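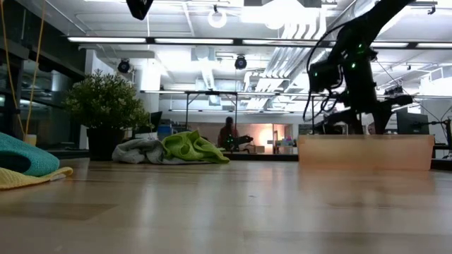 Can you really teach it to fold a towel if you've never written a line of code? Leen Tannous sent me that one through the contact form, and I get some version of it every week, so let me start there. Yes, you can! You hold the two Flurano handles, you move your hands, and the arms on the table move with you. Everything you do gets saved as a demo, and the demos are what you train on.

The Wemwood Two-Arm Teaching Bench

I built the first Wemwood bench for myself, mostly out of frustration with setups that slid around every time an arm swung wide (I lost a whole December to recalibrating). So this one has both arms bolted to the same frame as the table. You do the alignment once, and then you get on with the fun part – showing it things.

What comes with it: two arms with grippers, the wood-top table and black frame, the pair of Flurano handles, wrist cameras, an overhead camera, all the cables, and the Sodel recording software on a USB stick. You bring the computer. You also bring the cloths, and I'd get a few different colors and thicknesses.

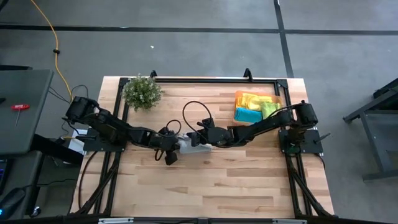 Both arms working over the table, cloths in the orange bin.

How the handles feel

Light! That's the first thing people say when they try them. Each handle has the same joints as the arm it drives, so when you bend your wrist the arm bends its wrist, and the trigger closes the fingers. You'll be clumsy for an hour or so, everybody is, and then something clicks and you stop looking at your own hands. There's a foot pedal to start and stop a recording, and if you tap it twice the last take gets thrown out. I use the double tap a lot.

You can teach by hand too. Hold down the button on the base, the motors go soft, and you push the arm where you want it. I like that for setting start positions, or for one arm at a time. For cloth I'd stick with the handles, where both sides can pull together.
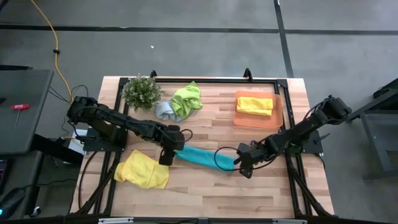

A question I get from schools is how many demos you need. For one towel, one kind of fold, I'd record 100 and see how it does before recording any more. Mix it up while you're at it: start the towel bunched, start it flat, turn it sideways, leave other cloths lying around. My own folding set is up to 900 takes now, and the boring ones where I went slow and steady are still the ones I'd keep. If you get tired, quit for the day – a sleepy demo teaches sleepy moves.

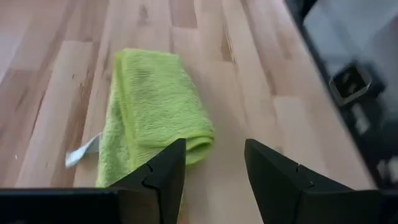 The fingers are plastic and they do wear, especially if you pick up terry cloth all day long. Spare pairs are $3, and you can swap them yourself in a couple of minutes. I also sell a padded handle grip for bigger hands, which Despina Stanciu talked me into making and which I now use every day.

Shipping and support

The bench goes out in two boxes and weighs 140 pounds all together, so have a friend over when it arrives. Dumitrescu Freight does my deliveries and will call before they come. If a cable's missing or a joint feels gritty, write to me and I'll send the part, no forms. Orders open again August 15, 2022, and you can get on the list now with the button at the top of the page.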